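# Skosent Hill and the tow that ran eight winters

Notes from a long talk, typed up quick before I lose the thread.

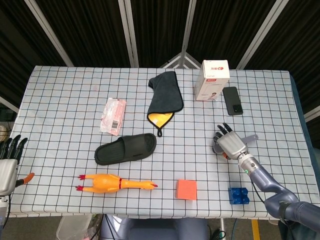 Skosent was never a failed resort, Anoma Marikar told me before I had my coat off, and she was tired of seeing it on lists of failed resorts. It was a hill with a rope on it. The resort part was a sign.

Fair enough. Some background anyway. Skosent Hill, north side, above the Jiltlow road. Vertical drop of 355 feet, which is what the old trail map says and what she says too. One rope tow to start, then a used T-bar. Ran for 8 winters. Trees have most of it now, though the upper line is still easy to pick out in January if you stand by the bridge.

She ran the T-bar for the last few of those winters and sold tickets before that. I asked how she got the job.

"I went up to ask about a lost mitten and they handed me a cash box," she said. "The girl who had it had gone to Sevard. Sevard paid better. Everybody went to Sevard eventually."

Sevard comes up a lot. Bigger mountain, a chairlift, lights on the lower trails. It opened after Skosent did, and by most accounts that was the end of it. Marikar doesn't buy this. She says the families who skied Skosent couldn't have afforded Sevard more than once a year, and the ones who could were never at Skosent in the first place.

"People want there to be a villain. It was the parking lot. The lot flooded every thaw and froze into ruts, and you'd lose a muffler getting in. I'd hear them coming up the road and then I'd hear the muffler."

So why not fix the lot? Drainage, she said. It belonged to a different landowner, the Ríos family, who had the hayfield. They leased it for the winter on a handshake and didn't want gravel on it. She has no hard feelings. Old Mr. Ríos plowed it for free more than once, and the easiest trail on the hill was named for him. Ríos Run. It got spelled without the accent on the map and he penciled it in on the copy in the ticket hut every time he came by.

The other trails: Upper and Lower Skosent, the Chute, Milk Road, and one called Second Thoughts that left from the top of the T-bar and dropped straight into a stone wall if you missed the turn. I had Milk Road down as the old name for the Chute. Wrong. They were seperate trails and crossed at the pump house. She drew it for me on the back of an envelope.

Best season was the fifth one. 384 season passes, counting the school kids. She remembers the number because she typed the cards herself, on a machine with a bad lower-case e.

"You can tell a real Skosent pass by the e. I've seen one for sale that had a perfect e. I don't know who would bother to fake one."

Then the bad winters. No snowmaking, no money for it. One year they had 40 skiers on what should have been the busiest morning of the school vacation, all of them on the lower half because the top had blown down to grass. They shoveled snow out of the woods and carried it to the T-bar track in feed sacks. Lift ran until lunch.

I asked about the T-bar itself, since there's an argument online over where it came from. Some say it was Sevard's first lift, moved over. She says no. It came in pieces on a hay truck from a place further north that had gone under, and it was missing parts from the start. Several of the T's were replaced with ones made in a shop in Jiltlow out of ash, heavier than the orginals, and regulars knew to wait for a light one.

"The heavy ones would sit you down. You learned. Or you got the heavy one and walked."

What about the accident? There's a story that a tower came down. No tower came down, she said. The haul rope jumped the top wheel on a windy afternoon, everybody on it had to be talked down, took a while, the patrol did it well. No one hurt. By the time it got around Jiltlow it was a tower.

The last day she doesn't remember as a last day. They shut down for the spring same as always, greased what needed grease, and hung the T's in the shed. The fall came and the lease hadn't been signed, and then the insurance bill arrived and was higher than the year's ticket sales. A letter went out to passholders. She still had stamps left over.

The lift was sold for scrap later, most of it. The lower motor building is still up, no roof. The ticket hut went to somebody's yard in Jiltlow and had chickens in it for years.

Does she ski now? Cross-country, some. She goes up Milk Road when there's enough cover, since the grade is gentle and a logging crew has kept it open. She's been over to Sevard too, with a niece, and had soup.

"It was good soup," she said. "I'm not going to say it wasn't."

She has the typewriter in the basement. Also a box of unused passes, which she'd like to go to the Jiltlow library if they'll take them. I said I'd ask.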